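Print this story | E-mail this story

The robot that can't put the tools away

At the Fenenham plant of garden tool maker Esteves, the pitch was simple. Two arms would learn to pick up a hand tool and pack it with its kit, and the people on the packing line would be freed for better work. Nobody I met could say what the better work was.

The plant, just outside Eltbridge, has 26 packers. The system, called Clonex, learns by copying. A worker stands at a rig and moves a pair of jointed arms, and the robot's arms are meant to follow. Do it often enough, the theory goes, and the worker can step away.

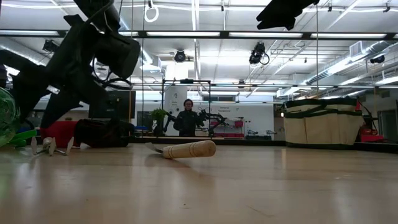

A curved-blade hand tool on the bench at the Clonex training bay, with the rig behind.

By January, managers were counting 261 good runs on the small tools. I asked how many bad ones. That figure isn't kept.

Packers rostered to the bay do three-hour turns and get the same hourly rate they got on the line. Several told me their shoulders hurt in new places. One, who has been packing for some eight years, said she didn't mind the job but did mind the word "trainer," which came with a badge and no raise.

The company says there will be no layoffs. It also says it won't be filling vacancies, and you can do that math yourself. The Friday I visited, the old line was running short two people and the bay was fully staffed.

Maybe it will all work. I've heard the same promise about self-checkouts, and I still end up waiting for someone to come over with a key.

Last updated in January

COMMENTS (3)

packer_no_more: Same rate of pay for teaching your replacement. Lovely.

Dale R.: Every machine gets this treatment at first. Forklifts did too.

eltbridge mum: My son works there and says the bay is warmer than the line at least.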